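Manipulation Lab, Handout 4
Comparing two grippers in simulation
Instructor: Gladys Mfinanga. Lab assistant: Wekesa Biwott.
Reports due 12th November, by upload.

Read this before you book a simulator slot. Last week's handout covered joint limits and the home pose, and you will need both again.

Purpose

You will run the same pick task with two end effectors and compare them. The first is the two-finger parallel gripper that comes with the arm model. The second is the Bellitz three-finger hand, which is in the shared folder under "hands". Both bolt to the same wrist, so the arm controller does not change. Only the tool offset changes. If you forget to change it, every approach with the second hand will be wrong by the same distance, and you will spend an hour looking for a bug in your planner. Check the offset first.

The task

The target is the small pumpkin on the sofa in the living room scene. It is a useful object for this course. It is wider than it is tall, it has ribs that give uneven contact, and it can roll. The stem is short and should not be used as a grasp point. The sofa backrest is a poor support surface, and a push from the side is likely to send the pumpkin over.

Use the right arm for the pick. Leave the left arm under position hold. In February one group left it in free mode and it drifted during the run, which made their collision log hard to read.

Procedure

1. Load the scene and set the random seed to your group number.
2. Bring the right gripper up beside the target with the fingers partly open. Stop there and save the joint angles. We call this the pre-grasp pose.
3. Switch to the velocity controller and close the remaining distance at low speed.
4. Close the fingers until the contact force passes the threshold in the config file.
5. Lift, hold for 4 seconds, and log the result.
6. Reset and repeat until you have 30 trials with each hand.

Do not tune anything between trials. If you find a mistake in your settings, fix it and start the set over.

What to record

For each trial, write down whether the object was lifted, whether it was still held at the end of the hold, and the peak contact force. Save the head camera view at the pre-grasp pose. The head camera tilts with the torso, so walls and furniture may look slanted in your saved views. This is normal. The extrinsics are logged with each view, and you should use them when you convert pixel positions to the base frame. Do not rotate the images by hand.

The physics step is set to 1,000 per second. Leave it alone. A larger step makes thin fingers pass through the object surface, and the two-finger gripper will then look worse than it is.

Grading a failed grasp

Erasto Mosoti's group asked how to count a trial where the pumpkin is knocked away before the fingers close. Count it as a failure, and mark it "approach" in the notes column. A drop after lifting is marked "hold". These are different problems and should be kept apart in your table. A high number of approach failures usually points to the path or the offset. Hold failures say more about the hand itself.

Questions for the report

Which hand tolerated a larger error in the pre-grasp pose? Did the extra finger help once contact was made, or did it mostly get in the way on approach? Would you expect the same result on the real arm, where friction is not known in advance? Two pages is enough. Include your table and one saved view from the pre-grasp pose.

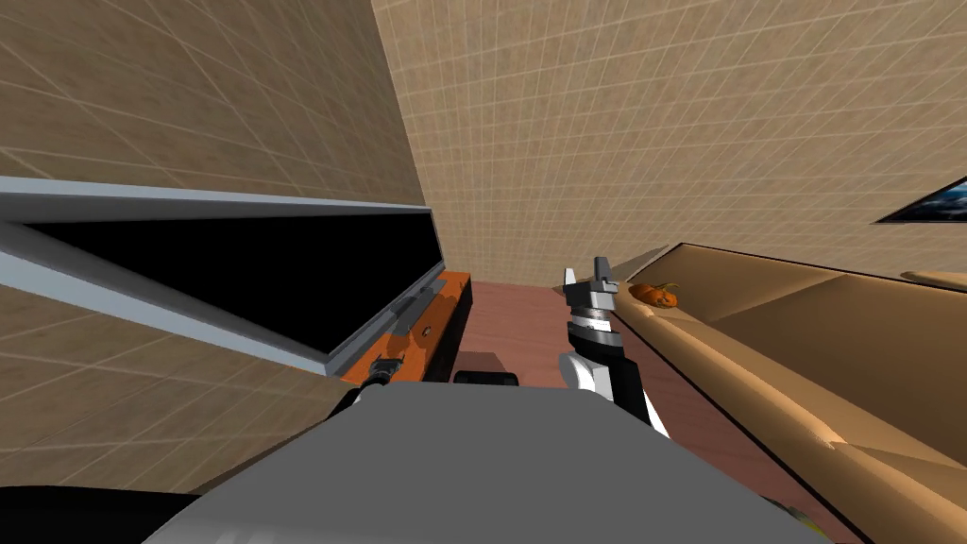
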